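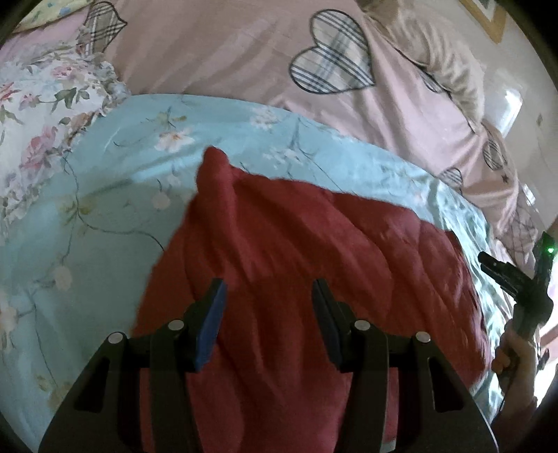 *Red quilt, blossom sheet.*

I've gone back to proper blankets after two years of sleeping under one thin doona. The change came from a cold week last April, when the heater in the flat gave up and the landlord took 13 days to send anyone.

Pornthip Sukprasert at work told me to stop buying new and try the op shop on Petchrat Street. I came home with a wool blanket for almost $100 - more than I meant to spend, but it's heavy and the colour hasn't faded.

Washing it is the hard part. Cool water, wool wash, no spin, then flat on the rack out of the sun. Mine took two days to dry.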